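About Curmont

Curmont is an independent planning office for automation equipment. We help small manufacturers, packing shops and teaching labs work out what to buy, in what order, and what it will cost to own. We do not sell robots. We take no commission from those who do. Our fees are set before work starts and are paid by the client only.

The office opened in September with one desk and one client, a label printer that had been quoted three very different prices for the same cell. Most of the difference was in items two of the bidders had left out: guarding, air supply, spare fingers and training. We still start every job by putting the bids into the same format.

What we do

Our work falls under four headings. Clients may take any of them alone.

Needs review. We visit the site, time the task by hand and write down the parts, weights, reach and shift pattern. The review ends in a short statement of what the equipment has to do. No makes or models appear in it.

Budget. We prepare a cost sheet for the full service life, usually 7 years. Purchase price is one line. The others cover mounting, tooling, electrical work, floor space, software licenses, operator hours, repair and removal.

Bid comparison. Suppliers receive the same request and the same cost sheet to fill in. Blank lines are sent back. A bid with a line marked "included" must say where it is included.

Acceptance plan. Before an order is placed, the buyer and the supplier agree on the tests the equipment must pass on site, and on how much of the price is held until it does. We suggest 20 percent.

The bench at Vimbridge

We keep a test room at Vimbridge, where clients can look over an arm and gripper at bench scale before money is committed. The room is used to check reach, finger opening and cable routing against the client's own parts. The tables are plain and white, with clear space left on top for the parts under review. Arm cables need slack to move and are often missed in a layout drawing, so we ask clients to look at how much table the cable takes up as well as the arm.
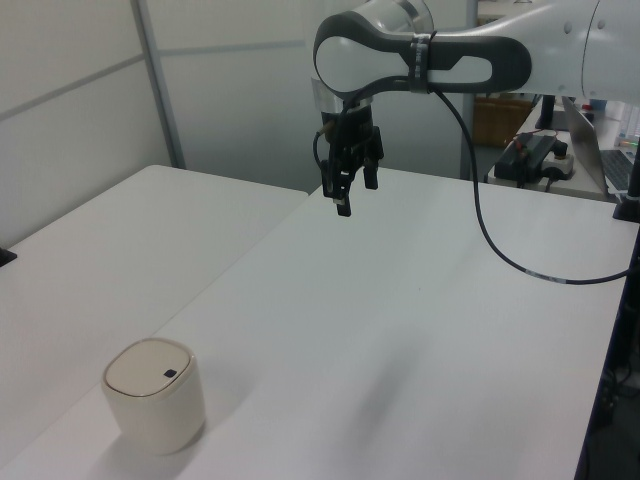

How a bench day is booked

Bench days are booked in writing at least two weeks ahead. The client sends sample parts, including worn or out-of-tolerance ones if the line has to handle them. We return a one-page record with the parts tried, the fingers fitted, the settings used and any part that could not be held. The record belongs to the client and may be shown to any bidder.

A bench day is not a production trial. Cycle times taken on the bench are not used in our cost sheets. If throughput decides the purchase, we ask the supplier to run a trial with over 50 parts at its own site and we attend.

The Ukar cost sheet

Ukar is the name of the spreadsheet we use for all budgets. It began as a maintenance log and some of the column names still show it. Each line carries an amount, a source and a date. Amounts without a source are shown in a separate column and are not added to the total. Clients receive the working file with the formulas open, and may go on using it after our work ends.

The current release is dated 2019-01-19. It splits end-of-arm tooling into two lines, first set and replacement sets, and moves cable and hose wear from "other" to a line of its own. Sheets prepared on the earlier release remain valid and do not need to be converted.

Who we work with

Most of our clients are buying their first or second arm. Schools come to us mainly for the budget, as grant money often covers the purchase and leaves the upkeep to the department. For electrical and guarding work we refer clients to Alexiou, a separate firm in the same building. Alexiou quotes and bills on its own account, and clients are free to use another contractor.

We do not take on welding cells, paint lines or mobile vehicles.

Contact and fees

Requests for a needs review should state the task, the site, the floor area available and the date by which a decision is needed. A drawing helps but is not required. We answer with a fixed fee and a start date. The fee for a bench day is deducted from the bid comparison if both are ordered within the same budget year.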